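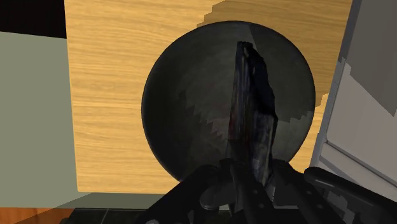

How long does the rye starter need at 20 degrees before it goes into the dough? Overnight plus the morning, so call it 14 hours, going by the last three bakes.

Tue 15 December. Bench notes, Balinberg kitchen. Fed the starter late last night, 400 g of flour in total. Graziella wants the crumb more open, so I raised the water a little and left the salt alone. The dough was slack at the first fold – better by the third.

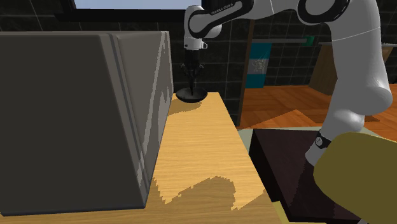 Second batch got the Quinlan flour, same water. It drank less and tore when I shaped it. Loaf weight after cooling was 813 g against 594 g for the small tin. Crust good on both, bottom pale on the small one.

Samer thinks the oven runs cool at the back. Will swap the tins around on the next bake and ask Brendan for the old April sheet.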